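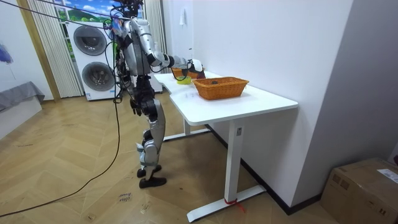 Roald Sjöberg

Most advice on looking after a humanoid says to buy something. I doubt it. Before you pay Purkevia for a cable service kit, try this.

Switch off and support the robot first. Follow each cable by hand from shoulder to wrist, bending the elbow as you go. A cable that pulls tight at full reach needs slack, whatever the manual says about factory routing.

Lift any cable lying on the floor out of the way of the feet. Wipe the soles with a damp cloth - I've never seen the special cleaner do better - and let them dry for 25 minutes.

Check the elbow screws every 2 weeks.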